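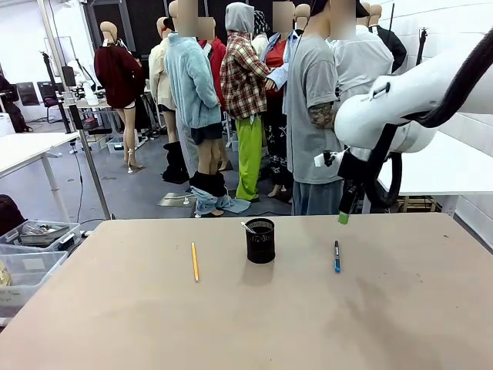
The Pencil Cup Question

By Juniper Montoya

Every September I receive a small number of letters about desks, and every one of them is really about the cup. You know the cup. It was bought to hold pens, and by spring it holds a dead highlighter, a coffee stirrer, three keys to nothing and a ruler that won't stand up straight.

My own position has softened over the years. I used to recommend drawer trays. I owned four of them. Then I moved to the flat in Selport, where the desk has no drawers, and I went back to a black mesh cup like everyone else in the developed world. It works fine, provided you accept that a cup is a place for things you use this week.

The pencil and the marker lying out on the table, one on each side of the cup, are what I would call the normal state of affairs. People write to me as if this were a moral failing. It's a yellow pencil. It has an eraser on one end and a point on the other and it will be wanted again in ten minutes. Leave it alone until you get up for lunch, then put it away.

Points up or points down is where readers get heated. Iona Morrison of Lestthorpe stores her pencils points up so she can see which ones need sharpening, and has the palm to show for it. Euan Drummond stores his points down and breaks the leads. I store mine points up and reach slowly. Markers go cap down, as far as I'm concerned, though Hilde Verhoeven wrote me two pages in green ink to argue that they should lie flat, and I have not yet come up with a decent answer.

A few things that did help, from this year's mail:

Empty the cup onto the table once a month. The whole cup, including the grit at the bottom.

Try every pen on the back of an envelope. If it skips twice, out it goes. Do not put it back to "give it another chance." You have been giving it chances for years.

One pair of scissors. The second pair is why you can never find either.

Keep the bulk supply somewhere else. Tamsin Esposito bought a box of 200 pencils for a craft weekend and tried to live with 20 of them in the cup. They came out in a single clump, like asparagus.

And if the tabletop has picked up a few scuffs, let it. I spent an entire evening rubbing at a mark on mine and now have a larger, shinier mark.

Next issue: rubber bands, and the drawer where they go to become one rubber band. Letters on the subject are welcome, in any color of ink.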